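Home > Kitchen Table > Herbs, Spices and Seasoning

Thread: Salt going solid in the shaker, rice or no rice?

Drellura
Posted in June
We moved to a ground floor flat by the estuary and every shaker in the house has clogged. Fine table salt, ordinary stuff, kept on a shelf to the left of the cooker. I fill it, it pours for a few days, then I'm banging it on the worktop. My mum always put grains of rice in hers. My partner says that's an old wives' tale and we should buy a grinder. Before I spend money, does rice do anything? And how much?

jindholm_lane
Rice works for us. A teaspoon in the bottom, uncooked long grain, top up with salt. We're in a stone cottage and the kitchen is damp from October onwards. Change the rice when you refill.

saltmarsh6
Rice does very little as a drying agent. Dry rice takes up water slowly, and not much of it at room temperature. What it does do is knock about when you shake and break up the lumps. So it helps, but you could put a few dried beans in and get the same result.

Your real problem is the shelf next to the cooker. Steam from the pans goes straight in through the top. Move it to the other side of the room and try that for two weeks before you do anything else.

jindholm_lane
I don't agree that it does very little. I had two shakers side by side last winter, one with rice and one without, same salt, same shelf. The one without was solid by Christmas.

saltmarsh6
Which fits with the rice breaking up lumps. It doesn't show it was drying anything.

jindholm_lane
From where I'm sitting the salt came out, so I'm not that bothered which it was.

Asfaw
Depends on the shaker as well. Big holes clog less but you get too much salt at once. I gave up on the tall ones with the metal cap because the thread rusted and I couldn't get it off to refill. These days I'd only buy one with a plastic or glass thread and a lid that comes right off, so you can wash and dry it properly.

I use this sort of shape.

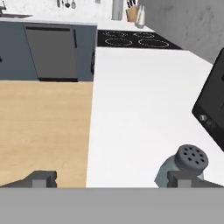 Shaker jar with screw-on lid, round holes in the top

The one I have came from Rullero, the kitchen shop near the bus station. I paid 6 pounds for it. They had a set of 6 with a rack but I don't need 6 shakers.

Drellura
Thanks all. How do you dry yours after washing, Asfaw? Mine takes ages and I think I've been refilling it while it's still wet inside.

Asfaw
Upside down on the rack overnight, then right way up with the lid off for most of the next day. If I'm in a hurry I put the glass in the oven after I've turned it off, once it's cooled down a fair bit. Not the lid.

tin_of_pepper
Refilling it wet would do it on its own. Even a few drops in the bottom and you get a crust that spreads upwards.

Also check what salt you're buying. Most table salt has an anti-caking agent in it, look for E535 or E536 on the label. Sea salt usually doesn't, and it clumps much faster. If you swapped to fine sea salt when you moved, that could be half of it.

Drellura
Just looked and yes, it's fine sea salt. The shop here doesn't stock the one I used to get. I hadn't connected the two.

kettle_on_again
Get rid of the shaker. We keep ours in a pot with a lid and take a pinch. No holes to clog, and you can feel how much you're using. A lump in a pot you can just break with a spoon.

jindholm_lane
Fine until someone puts wet fingers in it. Or a child does. We tried a pot and it was grey in a month.

kettle_on_again
Then wash your hands? Ours has been fine for years.

saltmarsh6
A pot is good for cooking and a shaker is better on the table. No reason not to have both.

tin_of_pepper
Agree with that. And don't shake it over a steaming pan, tip some into your hand first. That goes for garlic powder and onion powder too, they're far worse than salt. I had to chip garlic powder out with a skewer.

Drellura
Update. Moved it to the shelf by the back door, washed it, dried it for a full day and filled it halfway with the ordinary table salt (my sister brought me two tubs). No rice so far. Pouring well after a fortnight, though it hasn't rained much. I'll put rice in when the weather turns.

jindholm_lane
Long grain. Short grain breaks up and blocks the holes.

saltmarsh6
On that we agree.

158 views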